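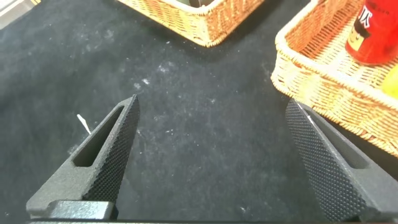

How should lint be removed from black fabric table coverings without fading the color?

Bolldale Reading Rooms
Our institution maintains 40 tables with black fabric coverings. The coverings collect lint within a day of cleaning, and the lint is very noticeable under the ceiling lights. Adhesive rollers are effective but are used up quickly. Staff have also asked whether the coverings may be machine washed. The supplier's care sheet is no longer on file. Please advise on a suitable routine for daily and periodic cleaning.

Aoun Textile Care
A dry rubber brush or a vacuum with a soft upholstery head is recommended for daily use. Work in one direction only, from the back edge of the table to the front, and empty the brush between tables. Adhesive rollers should be kept for small areas, as some brands leave a residue that attracts further dust.

Washing depends on how the fabric is attached. Coverings that are glued or stapled must not be soaked. Removable coverings may generally be washed in cold water on a short cycle, inside out, with a liquid detergent made for dark fabrics. Wash them separately from towels and cleaning cloths. Do not use bleach or powder detergent. Test a hidden corner first by pressing a damp white cloth against it for 2 minutes; if color transfers, the covering should be referred to a dry cleaner.

Hang to dry in the shade. Tumble drying removes a good deal of lint – but it may shrink cotton blends, and a fitted cover that has shrunk cannot be used again.

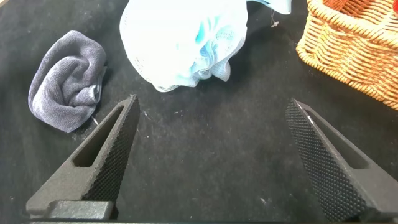 Pale specks of lint and dust on a dark tabletop surface.

Dukik Facilities Desk
We use rollers and have had no complaints. Buy the wide ones.

Pusix Building Services
The answer from Aoun Textile Care is correct with regard to washing. We would add that the source of the lint should be examined before money is spent on supplies. Paper towels and cotton dusters shed heavily on black cloth, and microfiber cloths are preferable for the hard surfaces nearby. Ventilation filters should also be inspected. In our own building the filters were replaced in November, and the reading tables have needed brushing every second day since then, where formerly it was every morning.

Please note that fabric softener is not advised for coverings of this kind. It leaves a film that dulls black cloth.

Bolldale Reading Rooms
Thank you. Our coverings are stapled, so washing will not be attempted. Rubber brushes have been ordered.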